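Section 4: Getting your mouse to behave in Skomorine

A plain old mouse is all you need for this part

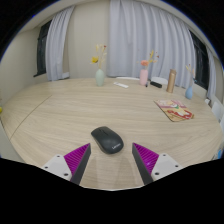
A regular mouse with a scroll wheel, on a wood-grain table.

If you came straight from Section 3, your map project is open and you've picked a base sheet. If you skipped ahead (I would have), go back and do step 6 of that section, or none of the drawing tools will wake up.

I draw walking maps in Skomorine, mostly for our local trail club, and I've used it with trackpads, pens and one very expensive trackball. I keep coming back to the mouse. Everything below is written for a mouse with two buttons and a wheel. Lefties, swap left and right as you read, and tick "Mirror buttons" in step 2.

Before you start

Save your project under a new name. I call mine something like "Trotalness practice" so I know I can wreck it. The screens in this guide match the build dated 2021-07-03. Older builds put the pointer settings under Tools, but the names are the same.

4.1 Set up the pointer

1. Go to Settings, then Input, then Pointer.
2. Choose "Wheel mouse" from the list. Leave "Auto" alone, it guesses wrong on my desktop every single time.
3. Set Pointer Speed to 20. It feels slow for the first few minutes! Stick with it, you'll be glad when you're tracing a creek.
4. Turn off pointer acceleration in your computer's own settings too. Skomorine can't do that for you.
5. Click Apply, then close the window. Clicking OK without Apply loses the change in some builds.

Note: If you share the computer with somebody who plays games, make a separate profile. Jamie Rudd and I went back and forth on one login for most of February, each of us quietly changing the speed back, before we worked out what was going on.

4.2 Zooming and panning

1. Roll the wheel away from you to zoom in, toward you to zoom out. The map zooms on wherever the pointer is, so park it over the thing you care about first.
2. Press the wheel down and drag to pan.
3. Hold Shift while rolling to move sideways. This is handy on long skinny maps like a river walk.
4. Press Home to fit the whole sheet back in the window. I use this constantly, usually after I've zoomed into an empty field and lost all sense of where I am.

Caution: Don't roll the wheel while a number box is selected. The wheel changes the number, and it won't ask first. I once turned a summit marked 187 meters into a summit marked 3,033 meters, printed the thing, and handed it out. Click on a blank bit of map before you zoom and you'll be fine.

4.3 Drawing your first trail

1. Pick the Trail tool from the left-hand bar (the dashed line).
2. Click once at the trailhead.
3. Click at each bend. Fewer clicks than you'd think! Skomorine smooths the line between points, and too many points makes it look wobbly.
4. Right-click to take back the last point. You can keep going all the way to the start.
5. Double-click to finish. A name box pops up, and you can leave it blank for now.
6. To fix a bend later, choose the Arrow tool, click the trail, and drag the little square at that bend.

Note: Manouchehr Nazari likes to hold Ctrl the whole way along and draw in straight legs, then smooth everything at the end with Edit, Soften. His maps come out cleaner than mine. Try both.

4.4 If something's off

The pointer jumps or skips. Try another surface or put a sheet of paper under the mouse. Glossy tabletops and glass are the usual trouble.

Double-click ends the trail too early. Set Double-click Gap to 13 in the Pointer window. If it still happens, use Enter to finish the line and turn double-click off.

Zoom runs backward. Tick "Reverse wheel" in the Pointer window. Check your computer's scroll setting as well, in case both are flipped.

Right-click opens a menu and won't take back a point. You're in the Arrow tool. Go back to Trail and pick up where you left off by clicking the last point on the line.

Nothing draws at all. Look at the layer list on the right. If there's a padlock next to Trails, click it.

Once you've got one trail you can stand to look at, save the project and move on to Section 5, where we'll add labels and a legend.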